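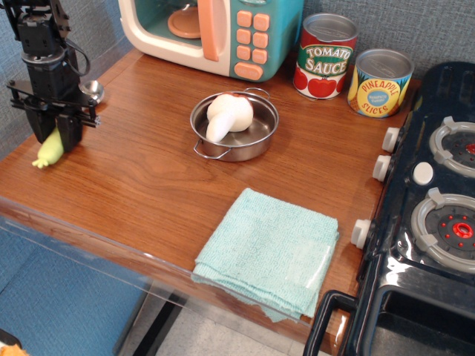
I'm going to say something that will annoy half the people I eat lunch with: I think we spend way too much time comparing grippers and not nearly enough time comparing what we ask them to pick up.

I've had two sets of fingers on the bench lately, the plain black ones and a pair of softer ones from Dikier, and everybody who walks by wants to know which one is "better." Better at what? Give me a wooden block and I can make either of them look great. I could do it all afternoon! Then you hand the arm a plush corn cob and the whole conversation changes, because plush squishes, and the leafy end flops wherever it feels like, and the width you close to at the start of the grasp has very little to do with the width you end up with.

That's why I love the toy kitchen. People tease me about it (Vsevolod Koval calls it my restaurant) but look at what you get on one tabletop. There's a shiny little pot with thin wire handles, a stuffed mushroom, a folded terry towel, hard cans of tomato sauce and pineapple slices, a microwave with a door handle, a stove with knobs. Soft stuff, slick stuff, stuff that throws reflections right back at your camera. You'd need a pretty big box of lab blocks to get that kind of trouble.

And the towel! I would throw out every spec sheet I own for one good towel test. Grip force tells you next to nothing there. What matters is whether the fingertips can get under a fold without bulldozing the whole thing off the table, and that's a question about the shape of the last little bit of the finger. I have never once seen it on a product page.

Now, Illia Hladun disagrees with me, and he's no dummy. His view is that you have to start with numbers or you're just playing. He logged 1819 grasps on the Kovalchuk controller and threw out everything where the camera had slipped, which left him 1581 he trusted. Fine, good work, I read all of it. But 42 of those were on anything soft. Forty-two! You can't tell me which gripper to buy for a kitchen job off of that.

Where I'll give him credit is cameras. I used to think you could bolt one up anywhere and sort it out later, and he's talked me out of it. With the bracket and fingers hanging over the table, a small cup can be half hidden at exactly the moment you care about it, and no clever finger is going to fix that. I'd move the camera before I'd spend a dime on new hardware.

So if you're shopping, my advice is to raid the toy aisle first. Bring the worst, floppiest thing you can find to the demo and ask the sales guy to put it in a pot.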